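Robot Software Studio, Unit 6: Learning Two-Handed Tasks
Handout, revised July 2026
Instructor: Gudrun Sauerland

Last time we got a single arm to pick and place, and most of you had it running by the end of lab. This unit is where it gets really fun! We move to tasks that need two hands at once, and our running example is lacing a shoe.

Why lacing? A lace bends wherever it likes, so there is no tidy list of joint angles that tells you its shape. An eyelet is small, the fabric around it gives when you push, and one hand often has to keep the shoe steady while the other does the fine work. Almost every shortcut from Unit 5 breaks, and I love it for that.
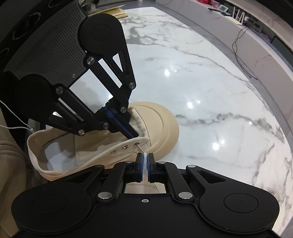 So what does the policy get to see? In our setup, the input is a short history of wrist camera views plus the opening width of each gripper. The output is a chunk of future moves for both hands — relative poses, never absolute ones. Relative poses mean that shifting the shoe a little on the table doesn't ruin everything the model has learned.

Timing is where most projects go wrong. The two camera streams start at slightly different moments, and if you train on them as they come, the left hand learns to react to things the right hand hasn't done yet. Line them up first! Oleksandra Zhuravel's alignment script is in the Drerkwood folder. Run it with the plot option and look at the curves yourself before you trust them.

For the lab you get 600 training demonstrations and 28 held out for testing. Please don't tune on the held-out set, even a little.

Things to try, in any order:
Change the chunk length and watch what happens near the eyelet. Long chunks look smooth but can't correct a near miss.
Train with one camera view hidden. Which hand suffers more?
Plot gripper width over time and mark where you think a grasp begins. Compare with your partner — the disagreements are the interesting part.

Write-up is 2 pages, plots included. Failed runs are welcome, as long as you show me where they went off track. Bring your curves to the September review.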